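足球联赛是怎样排名次的
——写给小读者的联赛知识

德里科姆青少年足球推广中心 编

适读年龄：八至十二岁

许多小朋友喜欢看足球比赛，也知道进球多的一队会赢。可是，一场比赛结束以后，事情并没有完。这场比赛的结果会被记录下来，与整个赛季其他比赛的结果放在一起，最后排出一张积分榜。球队能不能夺冠，会不会降级，都要看这张积分榜。

本文介绍联赛的基本规则，包括赛程怎样安排、积分怎样计算、同分的球队怎样排先后，以及升级和降级是什么意思。文中用到的几支球队，分别是泽马尔队、德里科姆队、曼恩队和拉斯布里奇队。读完以后，小读者应当能够自己看懂一张积分榜。

一、什么是联赛

足球比赛有很多种组织方法，最常见的两种是联赛和杯赛。

杯赛大多采用淘汰制。两支球队比赛，赢的一队进入下一轮，输的一队就离开比赛。每过一轮，剩下的球队就少一半，最后只剩下两支球队踢决赛。杯赛里，一场失利就可能让球队回家。

联赛采用循环制。“循环”的意思是，每支球队都要和其他所有球队交手。输掉一场比赛的球队仍然可以继续参加后面的比赛，还有机会把分数追回来。联赛的时间比较长，往往要踢好几个月。有的联赛从八月开始，到第二年春天才结束。从开始到结束的这段时间，叫作一个“赛季”。

一支球队可以在同一个赛季里既参加联赛，又参加杯赛。两项比赛分开计算，杯赛里的胜利不会给联赛增加分数。所以，有时候一支球队拿到了杯赛冠军，在联赛里却只排在中间。

二、主场和客场

每支球队都有自己的球场。在自己的球场比赛，叫“主场作战”；到对方的球场比赛，叫“客场作战”。

主场的球队熟悉草皮和看台，不用走很远的路，到场的支持者也比较多。客场的球队则要坐车前往，有时路上要花半天。为了公平，多数联赛规定，任意两支球队之间要踢两场：一场在甲队的主场，一场在乙队的主场。这种办法叫“双循环”。如果任意两队之间只踢一场，就叫“单循环”。

现在来算一算比赛的场数。假设一个联赛里有8支球队，采用双循环。每支球队有7个对手，和每个对手踢两场，一共要踢14场。

那么整个联赛有多少场比赛呢？8支球队，每队14场，8乘以14等于112。不过每场比赛都有两支球队参加，这样算的话，每场比赛都被数了两次。所以还要除以2，得到56场。小读者可以用同样的方法，算一算有6支球队的联赛要踢多少场。答案写在文章的最后。

三、赢球得几分

联赛的积分规则很容易记住：

胜一场，得3分。
平一场，两队各得1分。
负一场，得0分。

平局的意思是，两队进球一样多，或者都没有进球。杯赛遇到平局，往往要加时，甚至要踢点球来分出胜负。联赛的普通比赛遇到平局，时间一到就结束，两队各带一分离开。

过去，很多联赛规定胜一场只得2分。后来，人们希望球队更加积极地进攻，就把胜场的分数改成了3分。改变以后，一场胜利比两场平局得到的分数还要多，球队在比分相同的时候，就更愿意去争取进球。

请看一个例子。泽马尔队踢了五场比赛，三胜一平一负。三场胜利得9分，一场平局得1分，一场失利得0分，合起来是10分。拉斯布里奇队也踢了五场，两胜三平，没有输过。两场胜利得6分，三场平局得3分，合起来是9分。拉斯布里奇队一场都没有输，积分却比泽马尔队少1分。

四、怎样看积分榜

积分榜是一张表格。每一行写一支球队，从上到下按名次排列。每一列写一种数字，常见的有以下几种：

场次：这支球队已经踢了多少场比赛。
胜、平、负：分别赢了几场、平了几场、输了几场。
进球：这支球队一共踢进了多少个球。
失球：对手一共踢进这支球队球门多少个球。
净胜球：进球数减去失球数。
积分：按照规则得到的总分。

胜、平、负三个数字加起来，应当等于场次。如果不相等，就说明表格里有一处写错了。这是检查积分榜的好办法。

下面是四支球队在一个小型联赛里的积分榜。这个联赛采用双循环，每队踢六场。

第一名　曼恩队　　　　场次6　胜4　平1　负1　进球11　失球5　净胜球6　积分13
第二名　泽马尔队　　　场次6　胜3　平1　负2　进球9　失球7　净胜球2　积分10
第三名　德里科姆队　　场次6　胜3　平1　负2　进球8　失球8　净胜球0　积分10
第四名　拉斯布里奇队　场次6　胜0　平1　负5　进球4　失球12　净胜球负8　积分1

曼恩队积13分，比第二名多3分，获得冠军。拉斯布里奇队进了4个球，失了12个球，4减去12得到负8。负数表示失球比进球多。还没有学过负数的小读者，可以把“负8”理解成“还差8个球才能打平”。

从这张表里还可以发现一件事：四支球队的进球加起来是32，失球加起来也是32。这是必然的。一支球队每进一个球，就有另一支球队失一个球。

五、积分相同怎么办

在上面的积分榜里，泽马尔队和德里科姆队都是10分，为什么泽马尔队排在前面呢？

联赛在开始以前，就要写明积分相同的时候怎样排名。不同的联赛有不同的规定，比较常见的是按以下顺序进行比较：

第一步，比较净胜球。净胜球多的球队排在前面。
第二步，如果净胜球也相同，比较总进球数。进球多的球队排在前面。
第三步，如果总进球数还相同，比较两队之间的比赛成绩。

泽马尔队的净胜球是2，德里科姆队的净胜球是0，所以只用第一步就可以分出先后。

也有一些联赛先比较两队之间的比赛成绩，再看净胜球。因此，在查看一个陌生联赛的排名时，应当先读一读它的规则，不能直接套用别的联赛的办法。

正是由于有净胜球的规定，已经领先很多的球队到了比赛末尾仍会继续进攻，落后很多的球队也仍会努力防守。多进一个球或者少丢一个球，到赛季结束的时候都可能影响名次。

六、升级和降级

许多国家和地区的联赛分成几个级别，就像楼梯一样，一级在一级的上面。最上面的叫顶级联赛，下面依次是第二级、第三级。

赛季结束以后，下一级联赛里名次靠前的球队可以升到上一级，这叫“升级”。上一级联赛里名次靠后的球队要降到下一级，这叫“降级”。升级和降级的球队数目由联赛规定，一般情况下两者相等，这样每个级别的球队总数就不会改变。

有些联赛还设有“附加赛”。例如，规定前两名直接升级，第三名到第六名再进行几场淘汰赛，获胜的一队得到最后一个升级名额。附加赛让更多球队在赛季末尾仍然有目标可以争取。

除此以外，有的顶级联赛还会规定，排在前几名的球队下个赛季可以参加跨国家的大型比赛。所以，新闻里常常会提到“前四名之争”或者“保级之争”。前者指的是争取靠前的名次，后者指的是努力留在本级联赛里，不要降级。

七、差多少分还能追上

赛季快要结束的时候，记者和球迷常常会计算：落后的球队还有没有可能追上来？

计算的方法是这样的。先看还剩几场比赛，再把剩余场数乘以3，得到这支球队最多还能拿到的分数。把它和现有积分相加，就是这支球队可能达到的最高积分。

假设赛季还剩三场，德里科姆队现有51分，排在它前面的曼恩队现有58分。德里科姆队最多还能得9分，最高积分是60分。曼恩队如果三场全部输掉，仍是58分。60大于58，所以德里科姆队在数学上还有追上的可能。

如果曼恩队在下一场取得胜利，积分就变成61分。这时，德里科姆队即使三场全胜，也只有60分，不可能再追上曼恩队了。人们会说，曼恩队“提前锁定”了领先的位置。

“数学上有可能”和“很有希望”是两回事。要追上曼恩队，德里科姆队必须自己多赢球，同时曼恩队又要丢掉不少分数。

八、比赛日由哪些人组成

一场联赛比赛需要许多人共同完成。

每队上场十一人，其中一人是守门员。替补球员坐在场边，等候教练安排。裁判员在场内执法，助理裁判员在边线外观察越位和球是否出界。场边还有医护人员，负责处理球员的伤情。

看台上的观众也是比赛日的一部分。各地球场的大小差别很大。有的小型球场只能容纳1,000人，大型球场可以容纳几万人。比赛的观众人数叫“上座人数”，通常在下半场公布。比如，一场在小型球场举行的比赛，公布的上座人数是955人，把1,000减去955，就知道还有45个空座位。

观看比赛时，请遵守以下要求：

按照票上的号码就座，不在通道里停留。
不向场内投掷任何物品。
对双方球员和裁判员使用文明的语言。
与家人走散时，留在原地，向穿制服的工作人员求助。

九、小球员的饮食和休息

参加少年联赛的小朋友，在比赛日要注意饮食和休息。

比赛前一晚应当按时睡觉。比赛当天要吃早餐，可以选择粥、面包、谷物片和水果，不宜吃得过饱，也不宜吃得太油。早餐和比赛之间应当留出足够的时间。使用炉灶和电器时，必须有大人在旁边。

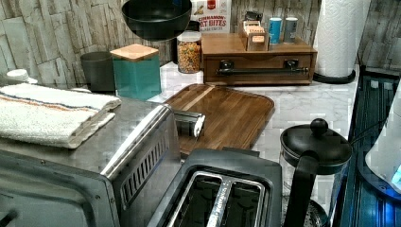 厨房台面一角：木砧板、黑色法压壶和装在带白盖玻璃罐里的彩色谷物

比赛时要带上自己的水壶，中场休息和比赛结束后都应当喝水。天气炎热的时候，请听从教练的安排，增加喝水的次数。如果感到头晕、恶心或者身体疼痛，要立即告诉教练，不要勉强继续比赛。

比赛结束后，应当慢走几分钟，做一些拉伸动作，换上干净的衣服。

十、自己动手做一张积分榜

小读者可以和同学一起办一个小型联赛。比赛项目不一定是足球，乒乓球、跳棋都可以。

第一步，确定参加的队伍，并给每支队伍取一个名字。初次举办，四支队伍比较合适。
第二步，决定采用单循环还是双循环，写出全部对阵。四支队伍单循环共有六场，双循环共有十二场。
第三步，写下积分规则和同分时的排名办法，在比赛开始前请所有队伍看过。
第四步，准备一张表格，每场比赛结束后马上填写结果。
第五步，全部比赛结束后，核对场次、胜平负和积分，再公布最后名次。

填写时请使用铅笔，以便改正。如果对结果有不同意见，应当查看当时的记录，并请老师或者家长帮助判断。

词语解释

赛季：联赛从开始到结束的一段时间。
循环制：每支球队都要和其他所有球队比赛的办法。
淘汰制：输球的队伍退出比赛的办法。
净胜球：进球数减去失球数得到的数。
保级：球队努力留在现在的级别，避免降级。
附加赛：联赛结束后，为决定升级等名额另外进行的比赛。
上座人数：到场观看一场比赛的观众人数。

第二节练习答案

6支球队采用双循环，每队有5个对手，每队踢10场。6乘以10等于60，再除以2，一共是30场比赛。

学校和社区图书室可以为教学目的复印本文，复印时请保留编者名称。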